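The man who won't call it an investment

Jacobus Zwane has been buying and selling secondhand building bricks for long enough to be tired of one question, and I asked it within a minute of sitting down.

"Everybody wants to know what theirs is worth," he said. "I tell them it's worth what the next person hands over. They don't like that."

I had come to his shop, Fenimby, with a printout. It was a newsletter from an outfit called Hatar, which sells a paid price guide and claims that sealed sets of plastic bricks beat most of what an ordinary saver can buy. Stories like this come around every June or so, when the closet clearing starts and people find boxes under the bed. I didn't believe the newsletter. I wasn't sure I was going to believe Zwane either, given that he makes his living from the same stuff.

He read the first page standing up and handed it back.

"Where are the ones that lost money?" he asked. "I see the winners. I've got a wall of losers behind you, if they'd like to come and count them."

The wall is mostly sealed boxes from people who bought two of everything, one to build and one to hold. He pays less than they paid at the store, and some of them take it badly. A man who had kept his boxes in a rented storage unit worked out at the counter that the rent had eaten any gain before Zwane even made an offer.

"He'd never added it up. It was five years of rent. I didn't say anything. What would I say?"

The plain loose parts are where Fenimby makes its money, and those are the dullest things in the building. Wheels, hinges, window panes, the big gray plates that get sold to anyone laying out a street or a parking lot. Zwane likes baseplates because nobody hoards them.
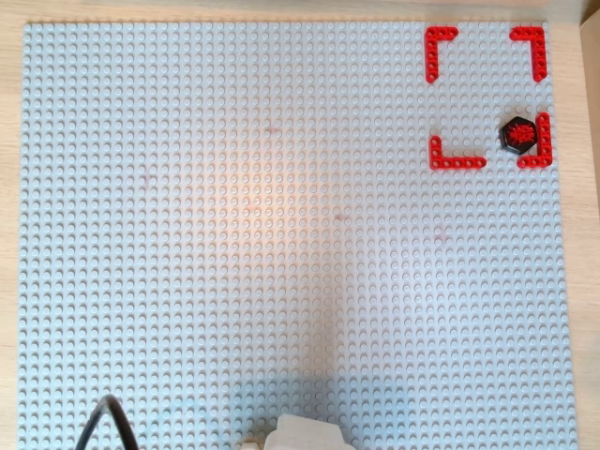 Do old baseplates go up in value?
A few unusual printed ones do, but a plain gray plate usually sells for less than it cost new, and a warped one is hard to sell at all.

Warping is a subject he can talk about for some time. People lean plates against a wall, or leave them in an attic, and they take on a curve. There are a dozen methods online for flattening them, most involving hot water and heavy books. I asked whether any of them worked.

"Depends who you ask and whether they're selling the plate," he said.

He has tried the books. He thinks the plates improved slightly, then admitted he hadn't measured them before or after. I found that more convincing than anything in the newsletter.

His buying prices are another matter. Zwane pays by weight for mixed lots and then sells the better pieces one at a time, and the gap between the two is wide. I put it to him that this looked a lot like the thing he was complaining about, only with him on the right side of it.

"Sure," he said. "That's a shop. I wash it, I sort it, I throw out the chewed ones. You want to do that yourself, go ahead. You'll be at it all winter."

He told me about a lot he bought from an estate, 57 bags, with a handwritten list saying what was in each. The list was wrong from the second bag on. He had paid on the strength of it. He spent weeks sorting and says he came out even, though when I pressed him he hadn't counted his own hours. This is the trouble with every figure anyone gave me for this piece. The hours are left out, and so are the fees, and the postage.
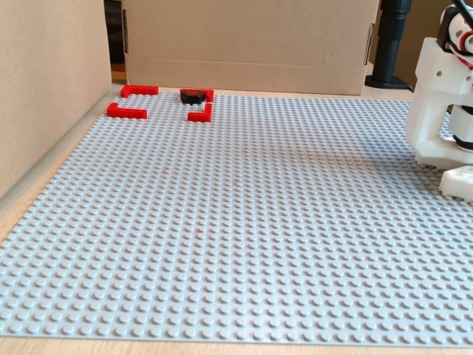 Gray plate with red corner pieces. Plain parts like these sell steadily and for very little.

The Hatar newsletter doesn't mention hours at all. It does mention a set that sold for $955, and it mentions it four times. I asked Zwane if he had ever seen one go for that.

"I've seen one listed for that."

Listed prices are the great weakness of these guides. Anyone can ask for anything. An online marketplace called Melex publishes asking prices next to completed sales, and Zwane told me to look at the second column and ignore the first. I did, that evening. For the sets I checked, the second column was lower every time, and for a couple it was blank. Melex also takes a cut from the seller, and the cut isn't shown in either column.

There is a rival shop across town, Molefe, whose owner turned down my request to talk. Zwane wouldn't say a word against it, which I put down to the fact that the two trade stock when one of them runs short. He did say Molefe's prices for minifigures were "ambitious." Then he asked me to leave that out, then said he didn't care.

I asked what he would do with $1000 if he had to spend it on bricks and wait.

"I wouldn't wait. I'd buy bulk, wash it, and have it out the door by the end of the month." He thought about it some more. "Or I'd fix the roof."

Zwane does keep some things back. He has a shelf at home, he says, with sets he had as a boy and rebuilt from spare parts. A few have pieces in the wrong color where he couldn't find the right one. He has never priced them. I asked if he was tempted, and he said a missing box and swapped parts would knock out most of the value, so it was an easy temptation to resist.

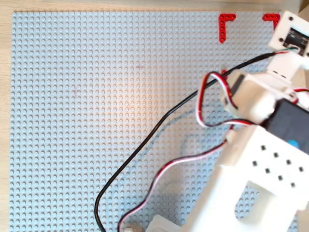 Red angled pieces with rows of small holes, near the top of a gray studded plate.

I should say what would change my mind. A guide that followed every set released in a given year, including the flops, and took off fees, storage and postage, would be worth reading. I wrote to Hatar asking if they had one. The reply offered me a discount on a subscription.

Zwane laughed when I told him, and asked how big a discount. He was weighing a bag of loose roof tiles for a customer at the time. She thought they should be worth more than he was offering. He told her she could well be right and that she should try Melex, and slid the bag back across the counter. She took it as far as the door, then came back and sold it to him.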